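Cataloging the Ditholm Collection of Carved Antler
Student project report, 17 Nov 2025

3. Method

The Ditholm collection holds 775 carved antler and bone pieces from northern coastal communities, most of them small figures of hunters, sleds and seals. Only 464 had a usable catalog entry when the project began in May. The rest were listed by shelf number alone.

Each piece was weighed, measured along its longest axis and sorted as antler, bone or unknown. Antler was identified by its porous core where a cut surface exposed it. Records were entered in Cilix, which limits a free text field to 2000 characters - long enough for all but 2 entries, which were split.

4. Results

Sorting by material changed the label on many older entries. Several pieces recorded as ivory were antler with a polished outer layer. The Bodetti gift was the most consistent group, with matching tool marks on the base of every figure. The D'Souza gift was mixed and may combine work from more than one region.

5. Limits

No samples were taken, so species could not be confirmed. Dates were copied from the donor letters and not checked. Pieces on loan were left out.

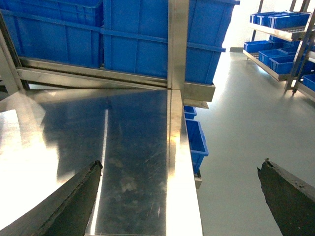 Figure 1. Stainless steel tabletop with fine surface scratches.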